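About Us

Welcome, and thank you for stopping by. Clotora is a small workshop in Conedthorpe that sets up, looks after and repairs hand-held grippers, the kind a person carries around and works with their own fingers while a camera watches what the jaws are doing. We also look after the one machine in our own back room that we are fondest of, a folding cell we call Flustetti, and a good part of this page is about her.

Clotora was started by Nabila Salem and Bláthnaid Breathnach, who met while repairing knitting machines at the Venckus mill. Nabila had the patience for alignment work and Bláthnaid had the ear – she could stand at the end of a row and tell you which machine wanted oil. When the mill began trying out automatic folding, the two of them were handed the grippers because everybody else was busy, and they found they liked the work a great deal. They rented our first bench one August and have been adding benches ever since.

Flustetti is a two-armed cell that folds shirts, towels and anything else we can talk her into. She arrived in pieces and spent a long time that way. Setting her up taught us most of what we now do for customers: get the table level before you touch anything else, bolt the arms down and leave them overnight, check the table again in the morning, and only then start on the jaws. We run her through 50 folds before we believe any adjustment we have made, and if she fumbles one we start the count over. It is slow, and our visitors are sometimes surprised by how much of the day goes to watching towels, but we have grown rather fond of watching towels.

Every Wednesday she is switched off and gets her wash and brush-up. We pull the fluff out of the joints (there is always more than you would think), wipe down the finger pads, go over the screws with a hand driver and write everything in the green book. The green book is now on page 423. If you send us a gripper for repair it gets a page of its own, and we will gladly copy that page out and send it home with your machine. We keep spare pads on the shelf in a few grades of softness, and Bláthnaid will always ask what you pick up most often before she chooses a set for you. Please do tell her! It saves a second trip.

If you would like to bring something in, the side door is open from 8:30 in the morning and there is usually a pot of tea going. Bring the charger too, if there is one, and a note of what the machine was doing when it began to misbehave, in your own words.

Setting up a pair of hand-held grippers is still the job we get asked about more than any other, and it is the one Nabila teaches to everyone who joins us. She begins with the jaws open and looks at how the two fingers lean toward each other, for if one sits higher than its partner the cloth will twist as they close. Then come the screws by the joints, done a little at a time and from one side to the other. After that it's off to try them on real clothes, and a puffy quilted jacket like the red one spread out on the pink duvet is a favorite of ours, all slippery shell and soft folds, with the blue fingers still open over the lower part of it and the second gripper ready in the left hand. We like to go in low, where the fabric gathers, and close gently.
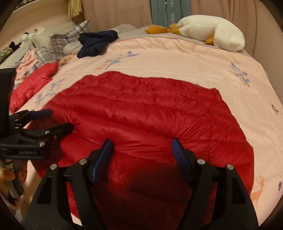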